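Tema 4. Actualizaciones del sistema en dispositivos móviles

Apuntes de clase, Viorica Lungu

Empezamos por lo que más me gusta de todo el temario: ¡la partición doble! Un teléfono con esquema A/B guarda dos copias del sistema. Mientras usamos la copia A, la actualización se escribe en la B, y al reiniciar se cambia de una a otra. Si el arranque falla, el gestor vuelve a la A y el usuario ni se entera (una maravilla de diseño, de verdad).

Paquete completo y paquete diferencial

El completo lleva el sistema entero. El diferencial lleva solo los bloques que cambian respecto a una versión concreta, así que hay que saber de qué versión se parte. En la práctica con Tinton, nuestro sistema de laboratorio, el diferencial ocupa 67 MB y el completo 608 MB. ¡Fijaos en la diferencia!

Despliegue escalonado

No se publica para todos a la vez. En el ejercicio Fladmont tenemos 1000 terminales simulados: primero se actualiza un grupo pequeño, se miran los registros de fallos y luego se amplía hasta los 800. Los demás quedan como grupo de control.

Firma y verificación

Antes de instalar se comprueba la firma del paquete con la clave pública del fabricante. Repasad el tema 2 si esto os suena lejano.

Para la práctica de junio: preparad un diferencial para Celtau, instaladlo, provocad un fallo de arranque y documentad la vuelta atrás. Me encantará leer vuestros registros, con errores incluidos.

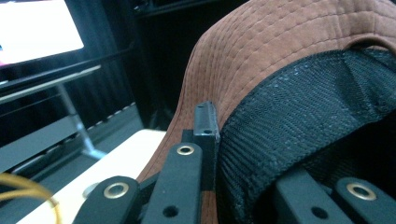 Raluca Barbu: En Celtau el contador de intentos de arranque viene puesto a tres, conviene bajarlo a uno antes de provocar el fallo y así la vuelta atrás sale a la primera.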